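Search this site Enter keywords Go

Keeping a two-arm cable cell running

Settimio Lombardi looks after the cable-sorting cells at Jodach's workshop in Gruvville. The work he is responsible for is narrow. Two arms face each other across a table, pick up bundled cables and cords, pass them from one gripper to the other and put them in a bin. Most of our conversation concerned one cell, listed in his log as 629.

He begins with the table. Both arm bases bolt to the aluminum extrusion that runs around the top, and he checks those bolts before he looks at any software.

"If a base has moved a millimeter, the gripper at the far end of the reach has moved a lot more than that," he said. "You can spend a whole day adjusting a calibration when the real fault is a T-nut."

The bolts are tightened to 5 newton meters with a preset driver and marked with paint pen. A broken paint line means the base comes off, the slot is cleaned and the nuts are replaced. He does not retighten a nut that has slipped once.

Calibration follows. Lombardi drives each arm to a set of 16 stored poses and compares the joint readings with the values from the last service. After that he brings the two grippers together over the middle of the table, tip to tip, at low speed. The handover is the part of the cycle that shows errors first.

"One arm on its own can be off and still pick up a cord, because a cord is forgiving," he said. "Two arms have to agree with each other. I look at the gap between the fingertips from the front and again from the side. If it's even both ways, I leave it alone."

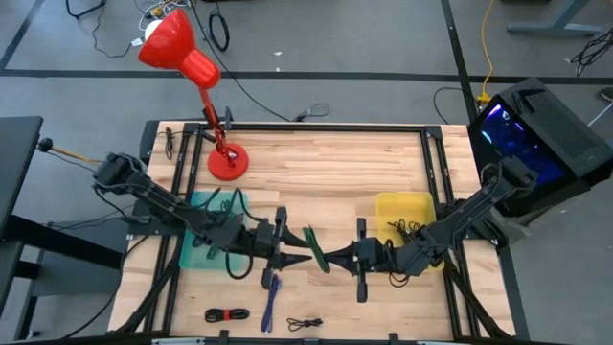
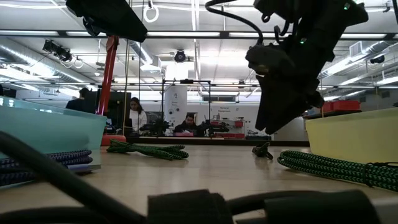

Cables and bundled cords on the table, with a bin on each side.

The bins have fixed positions too, although they are not fastened down. Lombardi tried clamps and took them off again. An arm that came in low against a clamped bin tripped its overload and stopped the cell, and the restart took longer than pushing a loose bin back into place. He now sets them by a template that hangs on the side of the table when it is not in use.

Fingertips are the main consumable. The cell uses pointed two-finger grippers, and the inside faces wear smooth where they close on braided sleeving. Jodach buys replacement tips from Jinitz in packs. Lombardi changes them in pairs, both fingers on the same gripper, and runs the close-to-zero routine afterward so the controller learns the new contact point.

"People skip the zero," he said. "The new tip is thicker than the worn one, so the motor thinks it has already got hold of something. You see it as a false grip. The arm carries nothing over to the bin and reports a good pick."

The arms' own cables take more of his time than the tips. They are external on this model, looped at each joint to allow for travel, and the loops are a compromise. A short loop pulls on its connector at full extension. A long one hangs down to where the other arm is working, or drops into a bin and is taken for stock. Lombardi sets the length with the joint at its limit, adds two fingers of slack and ties it there. He uses hook-and-loop ties near the joints and keeps zip ties for the straight runs, where nothing flexes.

The fault he sees most often is an arm that drops off the bus partway through a cycle. His order of work is to swap the cable at the wrist, then at the elbow, then at the base, and to replace a motor only after all three. In the last service period he logged 13 of these dropouts on the cell. One was a motor.

Lighting gets a line on his checklist as well. The workshop's overhead strips reflect off any glossy surface, and a bright patch under a gripper can hide a thin black cable from the vision system. He reduces the exposure first and moves a lamp second.

The older controller, supplied by Tshabalala, keeps its pose files on a card with no backup. Lombardi copies the card every Sunday evening, when the cell is idle, and keeps the previous copy until the new one has run a full shift.

Asked what he would change, he named the connectors. "A latch," he said. "They're friction fit at the moment. I put a dab of hot glue on each one, and then I have to peel it off at every service."

We use cookies to remember your settings and measure traffic. Accept Manage preferences

Contact | Copyright, all rights reserved | Back to top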